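Pressemitteilung

Murkis führt einheitliche Platzmarkierung für die Kommissionierung von Befehlsgeräten ein

Klebebandraster und Kleinladungsträger ersetzen die bisherigen Ablageformblätter - Arbeitsanweisung ab sofort für alle Packplätze gültig

So., 4. Juli - Die Murkis GmbH, Dienstleister für die Kommissionierung und Vormontage elektrischer Kleinteile, hat die Arbeitsplätze im Bereich Befehls- und Meldegeräte auf ein einheitliches Markierungssystem umgestellt. Die Arbeitsflächen werden mit Klebeband in Felder geteilt. Jedes Feld nimmt während der Zusammenstellung eines Auftrags genau eine Position der Stückliste auf. Nach Abschluss des Auftrags wird der Inhalt der Felder in den Auftragsbehälter überführt und die Fläche für den nächsten Auftrag freigegeben.

Das Verfahren wurde seit März an zwei Packplätzen erprobt und liegt nun als Arbeitsanweisung in der Revision 2 vor. Es gilt für alle Aufträge, in denen Drucktaster, Kontaktblöcke, Leuchtmelder, Wahlschalter und zugehöriges Befestigungsmaterial gemeinsam ausgeliefert werden. Serienaufträge mit sortenreiner Verpackung sind ausgenommen und laufen weiterhin über die Zählwaage.

Ausgangslage

Befehlsgeräte werden bei Murkis überwiegend in Kleinsätzen kommissioniert. Ein Satz enthält typischerweise Betätiger, Kontaktelemente und Halterungen, die erst beim Schaltschrankbauer zusammengesteckt werden. Die Bauteile sind klein, einander ähnlich und in vielen Fällen nur anhand der Farbe des Kontaktblocks oder der aufgedruckten Schaltfunktion zu unterscheiden. Verwechslungen zwischen Öffner und Schließer gehörten nach interner Auswertung zu den häufigsten Reklamationsgründen in diesem Segment.

Bislang arbeiteten die Packplätze mit laminierten Formblättern, auf denen die Umrisse der Bauteile abgebildet waren. Für jede Satzvariante war ein eigenes Blatt vorzuhalten. Mit wachsender Variantenzahl stieg der Pflegeaufwand, außerdem verrutschten die Blätter auf der Arbeitsfläche. Teile, die über den Blattrand hinaus abgelegt wurden, ließen sich nicht mehr eindeutig einer Position zuordnen.

"Das Formblatt war für 10 Varianten gedacht. Wir haben heute ein Vielfaches davon, und jede Änderung beim Kunden zog einen Neudruck nach sich", erläutert Kristaps Žukauskas, Leiter Auftragsabwicklung. "Das Raster ist variantenneutral. Die Zuordnung steht auf dem Auftragsbeleg, die Fläche bleibt gleich."

Aufbau des Arbeitsplatzes

Die Markierung wird mit handelsüblichem Abdeckband auf die vorhandene Arbeitsfläche aufgebracht. Längs- und Querstreifen kreuzen sich und schließen quadratische Felder ein. Auf eine dauerhafte Linierung, etwa durch Lackieren oder Fräsen, wurde bewusst verzichtet: Die Felder müssen bei einem Wechsel des Teilespektrums ohne Werkstattauftrag versetzt werden können. Angrenzende Flächen außerhalb des Rasters bleiben unmarkiert und dienen als Abstellbereich.

Für die Ausführung legt die Arbeitsanweisung folgende Punkte fest:

Die Streifen werden vollflächig angedrückt. Enden dürfen geschnitten oder gerissen sein, abstehende Enden sind nachzudrücken oder zu ersetzen.

Querstreifen müssen nicht bis an den benachbarten Längsstreifen heranreichen, solange die Feldgrenze eindeutig erkennbar ist.

Beschriftungen auf dem Band sind nicht zulässig. Die Feldbelegung ergibt sich ausschließlich aus dem Auftragsbeleg, gezählt wird zeilenweise von links nach rechts.

Gebrauchsspuren auf der Fläche, beispielsweise Kratzer oder Wischspuren, sind kein Grund für einen Austausch. Klebstoffreste innerhalb eines Feldes sind vor Auftragsbeginn zu entfernen.

Als Behälter kommen blaue Kunststoffkästen zum Einsatz. Sie stehen am Rand der markierten Fläche, damit die Entnahme ohne Umgreifen über das Raster erfolgen kann. Die Kästen für elektrische Bauteile erhalten eine helle Bodeneinlage. Sie erleichtert das Erkennen dunkler Kleinteile und macht Restteile nach dem Leeren sichtbar.
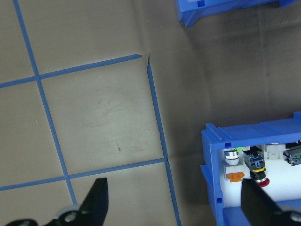
Arbeitsfläche mit Feldraster aus blauem Klebeband; unten rechts ein Kunststoffkasten mit elektrischen Bauteilen, darunter ein weißer Drucktaster und ein orangefarbener Kontaktblock. Foto: Murkis

Ablauf eines Auftrags

Der Kommissionierer liest den Auftragsbeleg ein und prüft, ob alle Felder frei sind. Anschließend werden die Positionen in der Reihenfolge der Stückliste aus den Kästen entnommen und abgelegt. Betätiger und Kontaktblöcke liegen dabei immer in getrennten Feldern, auch wenn sie beim Kunden eine Einheit bilden. Drucktaster werden mit der Betätigungsfläche nach oben abgelegt, Kontaktblöcke mit lesbarer Kennzeichnung.

Die Sichtprüfung erfolgt vor der Überführung in den Auftragsbehälter - nicht belegte Felder müssen mit den Leerpositionen des Belegs übereinstimmen. Bei Abweichungen wird der gesamte Satz in die Kästen zurückgeführt und neu aufgebaut. Eine Korrektur einzelner Felder ist nur nach Freigabe durch die Schichtleitung zulässig.

Ergebnisse der Erprobung

Während der Erprobung wurden 1000 Sätze nach dem neuen Verfahren zusammengestellt. In sechs Fällen stellte die Sichtprüfung eine Abweichung fest, die betroffenen Sätze wurden vor dem Versand neu aufgebaut. Beteiligt waren Aufträge aus den Produktreihen Limell und Naciri, die sich in Bauform und Anschlussart unterscheiden und deshalb als Prüffall für die Variantenneutralität herangezogen wurden.

Als nachteilig erwies sich der Verschleiß des Bandes an den Kreuzungspunkten. Dort liegen zwei Lagen übereinander, an deren Kante flache Bauteile hängen bleiben können. Die Revision 2 sieht deshalb einen Mindestabstand zwischen Bauteil und Band sowie eine wöchentliche Kontrolle der Streifen vor. Alternative Bänder mit geringerer Dicke werden derzeit geprüft, eine Entscheidung steht aus.

"Die Investition je Platz beschränkt sich auf Band und Arbeitszeit", so Emrys Gethin, Prozesstechnik. "Wesentlich aufwendiger war die Umstellung der Belege, weil die Feldnummer dort als eigene Spalte geführt werden muss."

Weitere Schritte

Die Anpassung der Auftragsbelege wurde gemeinsam mit dem Softwarehaus Sisorov umgesetzt. In einer nächsten Ausbaustufe soll die Feldnummer auch auf dem Packzettel erscheinen, so dass Rückfragen des Kunden einer konkreten Position zugeordnet werden können. Für Kunden mit eigener Belegstruktur stellt Murkis auf Anfrage eine Zuordnungstabelle bereit.

Bestehende Rahmenverträge, Lieferzeiten und Verpackungseinheiten sind von der Umstellung nicht betroffen. Die laminierten Formblätter werden nach Ablauf der Übergangsfrist eingezogen.

Über Murkis

Die Murkis GmbH kommissioniert, verpackt und vormontiert elektrische und elektromechanische Kleinteile für Hersteller und Schaltschrankbauer. Zum Leistungsumfang gehören Satzbildung, Etikettierung, Wareneingangsprüfung und die Abwicklung von Rücklieferungen.

Ansprechpartner für fachliche Rückfragen
Emrys Gethin, Prozesstechnik

Ansprechpartner für Kundenaufträge
Kristaps Žukauskas, Leiter Auftragsabwicklung

Abdruck honorarfrei, Belegexemplar erbeten.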